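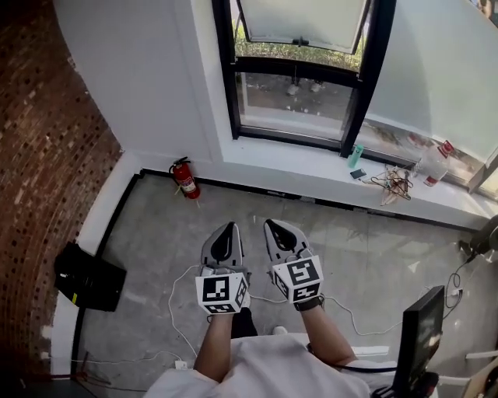 Kokkonen stoneware

Kokkonen stoneware is the name given to the salt-glazed and slip-decorated ceramics made at the Kokkonen pottery in Akorwood. The pottery is known mostly for its tall covered jars, its wall plaques with birds in low relief, and a small group of animal figures which today are the most collected part of the production.

History

The pottery began as a maker of drain pipes and roof tiles. Decorative pieces were at first a side work, fired in the free space at the top of the kiln. When the demand for pipes became weak, the owners opened a separate studio for vases and figures, and the first sales list was printed in September of the same year. It contained 33 models. Later lists are longer, but many of the numbers in them are only new sizes of old shapes.

The studio closed when the clay pit was exhausted. The moulds were bought by the Tuter works, which used some of them for a few years with a different, more yellow clay. These later casts are usually called "Tuter Kokkonen" by dealers, and their value is lower.

Material and technique

The body is a dense grey clay with fine dark spots. Most vessels were thrown on the wheel, and the handles and knobs were pressed in moulds and added afterwards. The figures were cast in two or more parts. On good examples the joint has been smoothed with a wet sponge, and it can be felt only on the inside of the base.

Three finishes are known: a clear salt glaze, a brown iron slip, and a pale blue-green glaze which the sales lists call Flallex. The Flallex glaze was difficult to control. It often ran down and collected in the folds of the relief, and pieces with an even surface are rare.

Animal figures

The animal figures are between 9 and 21 cm high. The sitting hare, the sleeping fox and the pair of owls were made during the whole life of the studio. The standing heron was given up early, as the legs broke in the kiln. The modelling is simple, with broad surfaces and very little fur or feather detail, and the eyes are pressed with a round tool and not painted.

Marks

Studio pieces have an impressed K inside a circle, with the model number under it. The highest number recorded is 2,043, but the numbers are not continuous and do not show how many models existed. Tuter casts have the same model number, but the circle has been removed from the mould, and often a faint flat area remains in its place. Unmarked pieces should be compared by weight and by the colour of the clay on the foot.

Collections

The largest public collection is in the Akorwood town museum, with over 4,000 objects, including fragments from the waste heap, trial tiles and plaster moulds. Only a part of it is on display.

See also
Salt glaze
Slip decoration
Tuter works

Last edited 2022-05-16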